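Le nouvel EP de Pollik, vous en pensez quoi ?

nanou_vinyle
Bon, je l'ai écouté 3 fois d'affilée hier soir et je n'arrive pas à me décider. Les deux premiers titres, j'adore (cette basse !!), mais dès que ça passe en ballade je décroche complètement. Et vous ?

kro_mart
Moi c'est l'inverse, les ballades sauvent le disque. « Hollholm » est ce qu'il a sorti de plus beau depuis qu'il chante sans le groupe — la fin avec juste la voix et l'orgue, j'en ai eu des frissons dans le bus.
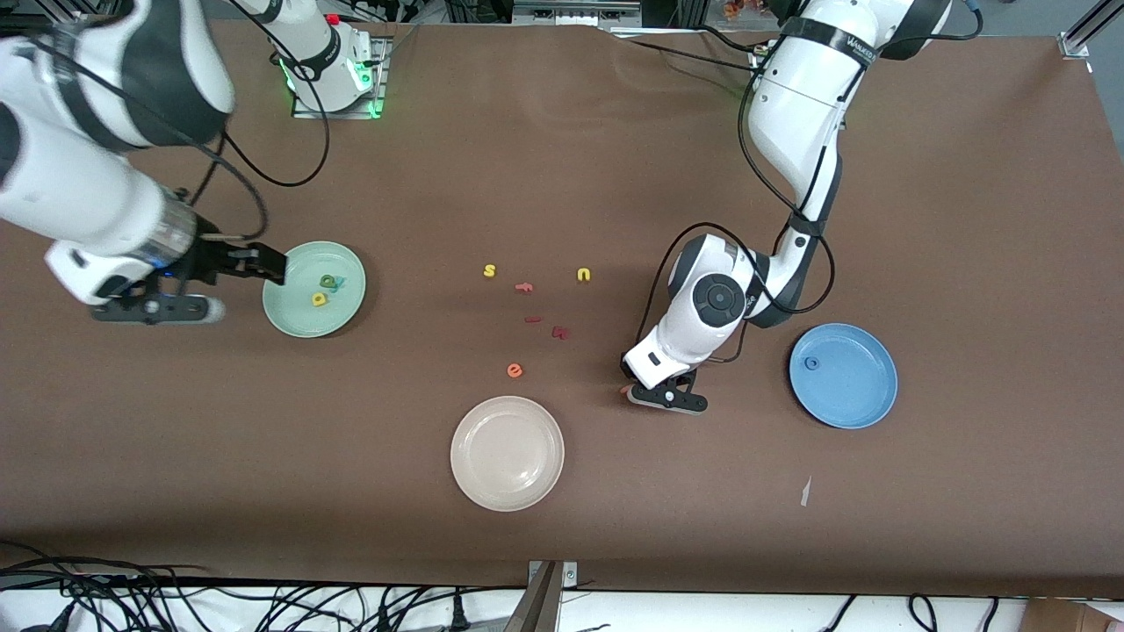 Par Omar Tarawneh | 28 déc. 2019

Je recolle ici le petit billet que j'avais mis sur mon blog, ça m'évite de tout retaper. Pour moi c'est un EP de transition. On sent qu'il a voulu se débarrasser du son de Sembiring, et par moments il y arrive très bien, mais le mix est trop compressé et la voix passe derrière les synthés. Dommage, parce que les textes sont les meilleurs qu'il ait écrits.

nanou_vinyle
Trop compressé ? Tu l'as écouté sur quoi ? Au casque je trouve ça très aéré, moi.

Omar Tarawneh
Au casque aussi, justement. Compare avec le single d'octobre, tu verras.

maxfig
Salut, Maximiliano Figueroa, nouveau par ici ! D'accord avec Omar pour le mix, par contre « les meilleurs textes », non, désolé. Le refrain de « Pristex » rime avec lui-même pendant quatre minutes.

kro_mart
C'est fait exprès, enfin !

maxfig
Exprès ou pas, je zappe à chaque fois. Quelqu'un a le vinyle, sinon ? Il paraît qu'il y a un titre en plus sur la face B.

nanou_vinyle
Oui, le mien est le numéro 964. Le titre en plus est un instrumental, joli mais court.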